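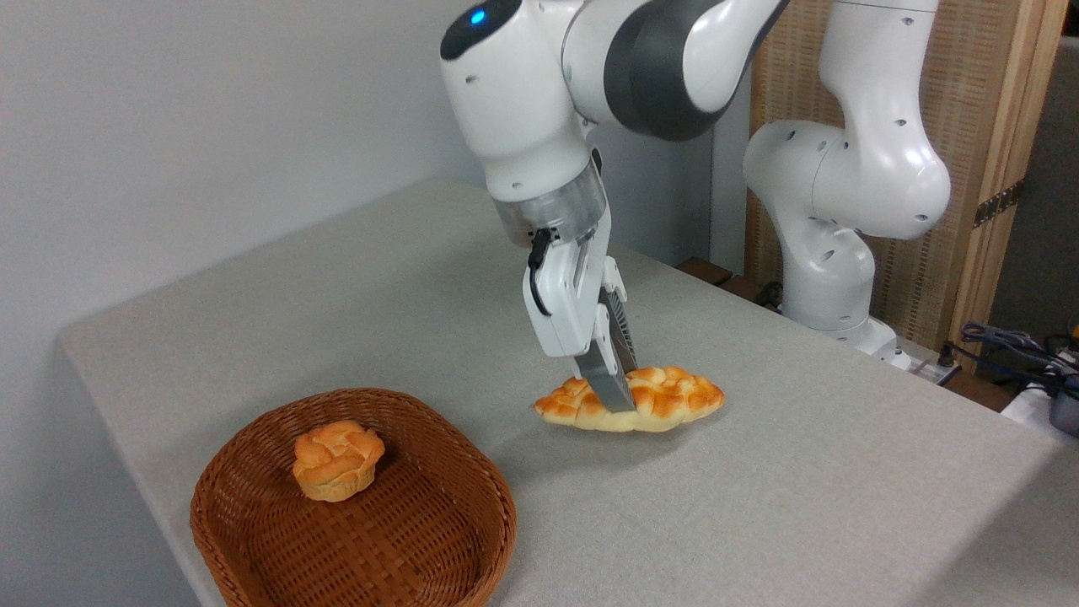
To: tallasden-manip list
Subject: Re: squashy things and grip width

Morning all,

On 18th May someone from the Brostby end wrote:

> We're still closing the fingers to a fixed width for everything
> in the soft set and it's a mess with baked goods. Did the
> Kirkel lot ever get the "stop when it pushes back" version
> going? And does it cope with anything long, or only buns?

Yes, we did, and yes, it does long things now (mostly!). The plaited loaf has become our favourite test piece. It's lumpy on top, so the two fingertips never meet the crust quite the same way twice, and if you pinch it from straight above you find out very quickly whether your stopping rule is any good.

What we do is close slowly, watch the motor current, and stop at the first clear rise, then add a tiny squeeze on top. The fixed width method is the baseline, same loaf, same grey cloth, same basket to put things in. Over 30 tries each, fixed width dropped or tore the loaf 9 times and ours did it 5 times. I know, I know, that's not a huge gap, and I wouldn't go shouting about it yet. Most of our bad ones were the loaf tipping at one end because we'd picked it up off centre, so that's a problem with where we grab, and the squeeze can't do much for it.

Small buns are easy either way, so I'd leave them out of any comparison or they'll flatter everybody's numbers.

We only use the one arm for all this, the second stays tucked back. Someone at Sadeghi wanted to try both on the long loaf and I'd love to see it, but I don't think we'll get there before October.

Logs are in the shared folder under run 1904. The current threshold is in the settings file, but please tune it on your own gripper before you trust it, ours is quite a stiff one.

Does anyone have a decent way of marking "a bit dented but fine"? We've been arguing over that all week.

Cheers,
Kirkel bench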